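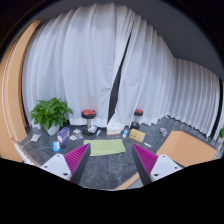
2024-08-24

I finished hemming the last of the curtains for the apartment last night, so this is my write-up of the whole job, mostly for my own use the next time I move.

When I signed the lease in Flondale in June, the windows had metal blinds with half the slats bent. The landlord said I could take them down if I kept them, so they are wrapped in a sheet under the bed. For the first week I had nothing up at all and woke at five every morning.

My first stop was Fleris, the fabric store on the hill road. I went in with one measurement, the width of the living room window, written on my hand. Soledad Carretero works the cutting table there and she sent me home. She wanted the width of the rod, the drop from the rod to the floor at both ends, and a decision on how full I wanted the curtains. I had none of those. I also learned that the floor in my living room is not level. The drop on the left is 210 cm and on the right it is nearly a finger's width more. I measured three times, thinking I had the tape crooked.

Fullness is the part I got wrong. I bought fabric at one and a half times the rod width to save money, and in the bedroom it looks like a sheet pinned up to dry. For the living room I went to double and it hangs much better. If I did it again I would go double everywhere and buy a cheaper cloth to make up for it.

The cloth is a plain polyester-cotton mix. It came off the roll with a fold line down the center that took a lot of steam to get out. Wash it before you cut. I washed the living room fabric first and it shrank enough that I was glad I had. I didn't wash the kitchen piece, and now I'm afraid to.

I borrowed a sewing machine from Merike Vaher, my neighbor from the old building. It is heavy and it only does straight stitch and zigzag, but a curtain doesn't need anything else. The manual was missing. It took me most of an evening to figure out that the needle goes in with the flat side facing back. After that it ran fine, apart from one jammed bobbin, which was my fault for winding it too full.

For the heading I used pencil pleat tape. You sew it along the top, knot the cords at one end and pull from the other. Don't cut the cords after you gather them. Wind them up and tuck them behind, or you will never get the curtain flat again to wash it. I read this in a comment under an old post by Ezequiel Manzano and it has saved me once already.

The rods were a separate problem. The walls are plaster over brick and my first two holes crumbled. Teodoro Urquijo came over with a proper hammer drill and longer plugs and did the rest in an hour. I filled the bad holes and they are hidden behind the bracket. Paint will have to wait.

Hems I did last, after letting everything hang for 7 days. Cloth drops a little with its own weight, and the living room pair did, the bedroom pair didn't. I pinned them in place standing on the floor next to the window, took them down, ironed the fold and sewed it. The left one has a wobble in the stitching near the side seam where I sneezed. I left it.

Total spent was 400, with rods, plugs, tape and thread included. A shop in town quoted me more than twice that for the living room alone, so I'm happy enough. I slept until eight this morning.

Still to do: the kitchen window, tiebacks for the bedroom, and returning Merike's machine. She says there's no hurry. I would like to make a cushion cover or two out of the leftovers before it goes back, if I can find a zipper the right length.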